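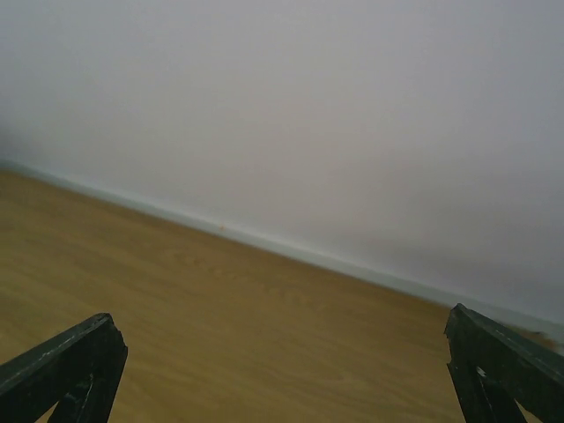 August, half past six in the morning

Slept badly and got up to look at the floor again, as if it might have improved overnight. It hasn't. It is a pale wooden floor that meets a pale grey wall at a skirting board, and I paid good money for it, and I still can't say whether I like it.

The man at Tralia told me it would "warm up" over the first few months. I wrote that down at the time because I didn't believe it, and I wanted to have his exact words when it failed to happen. We are well past the first few months. The boards are the colour they were in the showroom, perhaps a touch duller by the door where everyone walks. What he meant, I think, is that I would warm up to it, and he was hoping I wouldn't notice the difference.

Then there is the wall. The paint is called Dinard. I asked in the shop what Dinard was and was told it was a seaside colour. I've been to the seaside a fair number of times and have never come home thinking of this grey. In the morning it looks almost white. At four in the afternoon it looks like the inside of a filing cabinet. My sister says it is restful. She said the same about the mustard in her hall, and she painted over that within the year.

I've decided to write down what I mean to do with the room, because otherwise I'll be talked into things.

First, the rug. Everyone wants me to have a rug. Troncoso have sent a second catalogue, unasked, with a page turned down, and the page turned down is a wool rug at 4000. I read the price twice and then looked for the decimal point. For that it ought to come with somebody to beat it. The write-up says it "anchors the space". The space isn't going anywhere. I've lived with bare boards in three different houses and never once had to chase a room down the street.

On the other side, there's the noise. I'll grant them the noise. A chair pulled back on that floor sounds like a cow, and you can hear a dropped teaspoon from upstairs with the door shut. So a rug of some kind, maybe, later, second-hand, and not from a catalogue with its corners turned down for me.

Second, the oil. Flarnon floor oil, 300 for the large tin, which I bought in the spring in a weak moment and haven't opened. The label promises to "feed" the wood. I don't see how you feed a thing that has been dead since before it got to the warehouse. The instructions want the room empty, the windows open, a thin coat, a wait, another thin coat, and then no furniture for longer than I can reasonably go without sitting down. I've read them several times, looking for the line that tells you what happens if you don't bother. There isn't one, and that makes me suspicious of the whole tin.

I did try a test, to be fair to it. Not with the oil, only with a damp cloth and the plain soap I use for everything else. Did a patch behind where the door opens, dried it off, and went away for a cup of tea. When I came back I had to hunt for the patch. So either the floor was already clean or the soap does nothing, and I'm not sure which of those I'd prefer.

Third, the skirting. I've had two opinions on the skirting and both were expensive. The first was that it should all come off and be replaced with something taller, at 90 a length. The second was that it should be painted to match the wall so that it "disappears". I asked why I would pay to have a thing fitted and then pay again not to see it. He laughed, but he didn't answer. It does the job of a skirting board. It goes along the bottom of the wall and stops the mop from hitting the paint.

Later, after lunch

Rang Troncoso to be taken off the list. They were very pleasant and asked whether I'd like to hear about the smaller rug. I said I'd hear about it. It is 300. It's also, by my reckoning with a tape on the boards, about the size of a bath mat, so I said no, and then spent ten minutes with the tape working out where it would go if I'd said yes.

Swept properly, going with the boards this time. I'd read somewhere that you mustn't go across them or the grit gets dragged over the grain. I've always gone across them. I couldn't see any difference afterwards except that going lengthways takes longer and you run out of room before you've got into your stride.

The light came round while I was putting the broom away, and for a few minutes the floor did look rather good. A sort of biscuit colour, and the wall behind it softer than I've given it credit for. I stood there and waited for it to go off, and it did.

Still to do: find out if the tin can go back unopened. I doubt it. The receipt is in the drawer with the paint card, or it's in the other coat.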